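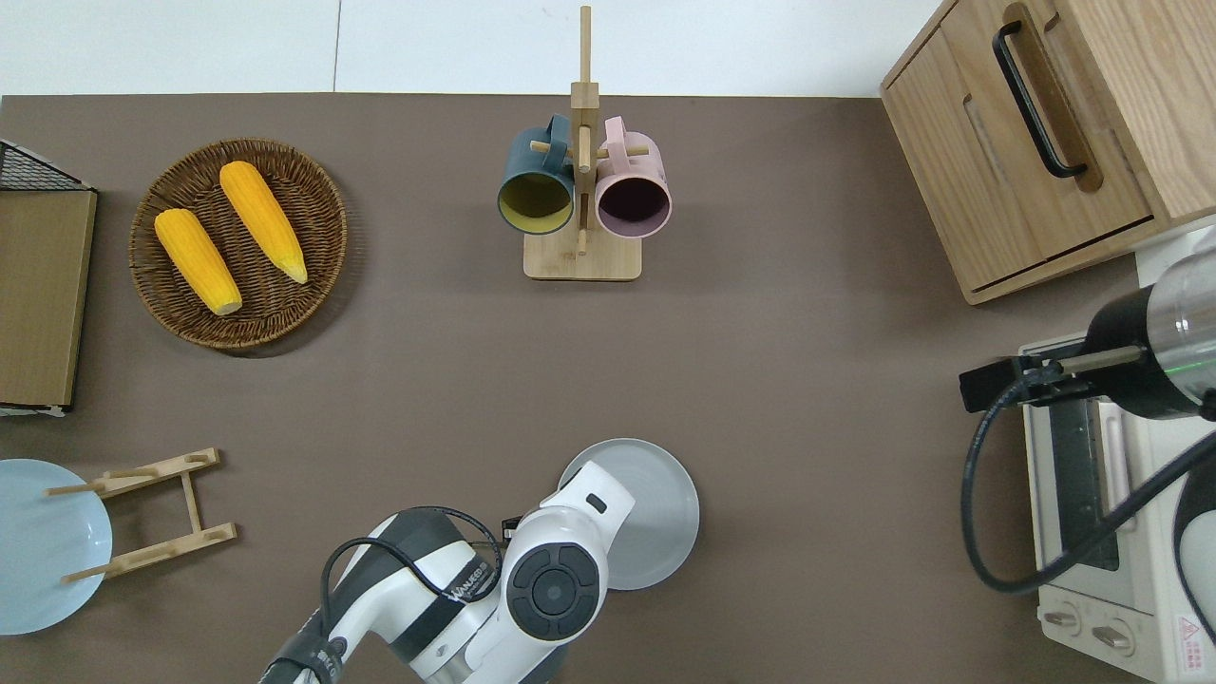 Kitchen circuits in older flats: an interview with Rezaul Chowdhury

December 2020

The Parkmont estate in Praltberg has 551 flats, most of them with the kitchen wiring they were built with. Rezaul Chowdhury has been inspecting it for the electrical contractor Bhuiyan and has finished 422 of them. We spoke by telephone about what he looks for, what he finds and what tenants can reasonably check themselves.

Chowdhury starts at the consumer unit. He wants to know how many circuits feed the kitchen, what protects them and whether the labels match. "The label is usually the first fault," he said. "It says kitchen sockets and it turns out to be the kitchen sockets, the hall and one side of the bedroom. Somebody has extended it and left the old label on. That matters when you are isolating something to work on it."

At Parkmont the typical arrangement is a single ring serving every socket in the flat, with a separate radial for the cooker. The ring is protected at 32 amps. When the flats were built the kitchen had a kettle, a fridge and perhaps a toaster to run. The washing machine came later, then the tumble dryer in some flats, then the portable oven.

"People ask me whether the number of sockets is the problem. I tell them to look at the heating elements. A phone charger is nothing. A lamp is nothing. Anything that makes heat is where your current goes, and how long it makes heat for is the second half of the question."

He draws a firm line between short loads and long ones. A kettle takes close to the full rating of its plug but is off again in a few minutes. A portable oven may draw less at any one moment, with the thermostat cutting in and out, and still put more warmth into a poor connection because it stays on through a whole meal.

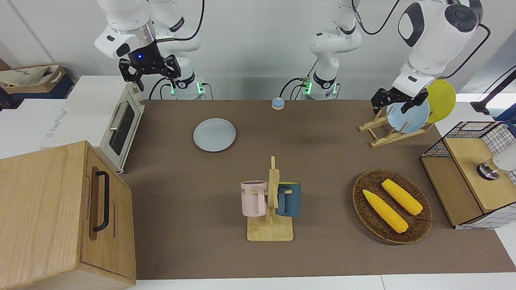

Toaster oven at the work surface.

Asked what a poor connection looks like in practice, Chowdhury was specific. "Browning round one of the slots on the faceplate, nearly always the live side. A plug that is too warm to hold comfortably. A switch that feels soft. If you smell fish and you haven't cooked any, that can be the plastic in an accessory overheating. Switch off at the consumer unit and ring someone."

Behind the faceplate the usual cause is a loose terminal. Copper conductors that were not fully tightened when the socket was fitted will loosen further with repeated heating and cooling. He retightens to the maker's torque setting with a calibrated screwdriver and records the reading. Where the insulation has hardened he cuts back to sound cable, and if there is not enough slack left he replaces the run.

The ring itself is tested end to end. A break in a ring does not show in daily use, as both halves continue to supply their sockets, but each half is then carrying load it was not designed to carry alone. "You can live with a broken ring for years and everything works. That's why we test it with the power off and a meter on it. Plugging a kettle in tells you nothing."

In August he fitted Fedent current loggers in 2 flats, with the tenants' agreement, to see how the load moved over a normal week. He was reluctant to draw much from so small a sample. The peaks fell where he expected, in the early evening, and lasted longer in the flat where the washing machine was run during cooking. Neither circuit breaker tripped.

"A breaker is there to protect the cable in the wall. It does not know about the extension lead," he said. Extension leads are the item he would most like to see gone from worktops. A lead with a 13 amp plug can have four outlets and will carry the total of whatever is put into them, up to the point where the fuse operates. Fuses are slow at modest overloads. Coiled reels are worse, as the heat has nowhere to go unless the cable is fully unwound.

His standard recommendation for Parkmont is a dedicated kitchen circuit with residual current protection, and sockets set well clear of the sink and hob. The remaining flats are to be inspected next year. In the meantime he asks tenants to press the test button on the residual current device, where one is fitted, and to report it if the power stays on.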